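Sastano Revises Care Schedule for Hand-Held Gripper Pair

Sastano Bulletin
June 2020
Report by Grażyna Krawczyk

Sastano has adopted a new care schedule for the pair of hand-held grippers assigned to its Winport kitchen station. The schedule covers the finger pads, the pivot pins in the linkage, the camera units and the cables. It replaces the general equipment checklist in force since last December and applies to both grippers at the station, including any spare parts kept with them.

The change follows an internal review of tableware recordings made at Winport. Reviewers found that a number of clips had been set aside because a thin object had turned between the jaws after it was picked up. Bowls and cups gave little trouble. Chopsticks and slim handles accounted for most of the rejected material, and the review traced the fault to worn pads and to a small amount of side play in one linkage.

Under the new schedule, pads are to be replaced in facing pairs after 1,000 recorded grasps. The former checklist called for replacement when wear could be seen, and in practice each operator had judged this differently. A pad may look sound when it is viewed from the front and still be thin along its inner edge, where a narrow object presses hardest. Operators are now asked to enter the grasp count in the station log at the end of every session, even when no work has been done on the tool.

Once new pads have been set, the jaws are brought together slowly over a plain background. The two faces should meet along their full height. If they touch first at the tips, the lower fixing is loosened a little and the pad is seated again. The jaws are then opened and closed by hand several times before the gripper is returned to the table.

The grip check follows directly and uses the station's ordinary tableware. Wooden chopsticks are placed on the plaid cloth together with the spoons and forks, without any particular order, and the operator takes up one chopstick between the pads. The stick should stay at the angle at which it was taken when the tool is tilted to either side. Both grippers are kept within reach during the check so that the two can be compared on the same object.

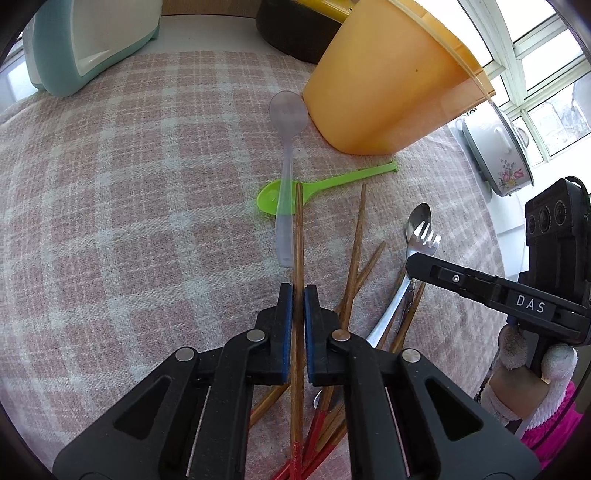
Sastano Bulletin, Vol. 16, No. 2

The cloth stays on the work surface throughout. Its coarse weave lets a jaw tip slide under the end of a chopstick with less scraping than a bare counter would, and the supervisor at Winport, Haruna Hosoda, asked that the check be carried out on the same cloth that is used for recording. Pads that had passed on a bench mat were in some cases found to behave differently when they were brought to the kitchen.

Hosoda also asked that the sticks be allowed to cross one another. A single chopstick laid straight in front of the operator is easy to take, she said, and a pad in poor condition can pass such a test for weeks. When one stick rests on another, or on the handle of a spoon, the jaws must close on a piece that is slightly raised and free to roll.

Pivot pins are to be examined on the same occasion as the pads. Each pin is checked for side play by holding the jaw lightly near its tip and moving it across the direction of closing. A pin that has worked outward is pressed back and marked in the log. A pin that works outward a second time is replaced. The schedule permits pins of a different finish to be fitted where the diameter and length are the same, and the station now has both silver and copper-toned pins in service. Operators are reminded that the color of a pin is no guide to its age.

No oil is to be applied to the linkage at the kitchen station. Oil was found on the pads of one gripper in the course of the review, and it had spread from a joint that had been treated too generously. A dry cloth is sufficient for routine cleaning. Where a joint remains stiff after cleaning, the tool is sent to the workshop at Ovholm with a note stating which joint is affected and how the stiffness was noticed.

The outer arms of the linkage have open cutouts, and these collect lint from sleeves, gloves and the cloth itself. Lint is to be removed with a soft brush before each session. Compressed air must not be used close to the lenses.

Diarmuid Egan of the Ovholm workshop prepared the section on camera units. The lenses are wiped in the morning and again after any break in which the gripper has been set down. The housing is then held firmly and turned with light pressure to find out whether the mount has loosened. If any movement is felt, the screws are tightened in the order given on the card in the tool case, and a short test recording is made before work continues. The operator compares the position of the finger tips in the new recording with the reference held at the station. A small difference is written down. A larger one means that the tool must be aligned again at Ovholm.

Cables receive more attention than they did under the former checklist. Each cable is to be led over the top of the unit with enough slack for the wrist to turn fully in both directions, and no part of it may pass between the arms. Egan noted that two of the faults reported from Winport in the spring as camera failures were in fact caused by a cable pulled tight at the connector. Neither camera needed repair.

Operators may continue to wear gloves and long sleeves at the station, which can be cold in the early part of the day. Loose cuffs should be folded back from the handle. The schedule does not prescribe a type of glove.

A full session check ends with the container test. The operator picks up chopsticks one after another and stands them in the yellow-orange container near the back of the cloth. A stick released too early tends to strike the rim and fall outward. One released late drags against the others already inside. Either result may come from the operator's own timing, and the test is therefore repeated with the second gripper before any fault is entered against the first. The pots and cookers remain in their usual places on the counter during the test, so that the reach required is the same as in recording.
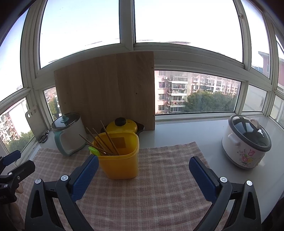

Azra Stojanović, commenting on a draft of the schedule, agreed with the fixed limit for pads but asked whether the pins should be given one as well. In her view a linkage that is examined only by touch will be judged more leniently by an operator who has used it every day, and a person from another station ought to repeat the check from time to time. She also wrote that the log had become "long enough to be skipped" and recommended that the grasp count be placed on the first line.

The second proposal has been accepted, and revised log sheets have been sent to Winport. The first will be considered when enough entries are available. Sastano expects to have records covering roughly 2,000 grasps for each gripper before it decides on a limit for the pins.

Replacement pads are supplied by Gashi in the same blue as those in current use. Each packet contains enough pads for one gripper and should be opened only when the pads are to be fitted. Used pads are returned to Ovholm in a labeled envelope, with left and right kept apart, so that the pattern of wear can be measured. Pads damaged by heat or by contact with a blade are to be returned as well and marked as such.

Arben Ristić will visit the Winport station to go through the schedule with the operators and to fit the first set of pads under the new rules. The visit will take one working morning, and recording will be suspended until both grippers have completed the container test. Stations that use grippers of the same pattern may adopt the schedule on request. They should state the number of tools in use and whether any pins have already been exchanged.

Printed copies of the schedule are held in the tool case at Winport and at the workshop counter in Ovholm. Questions concerning pads and pins should be directed to Haruna Hosoda, and those concerning camera units or cables to Diarmuid Egan.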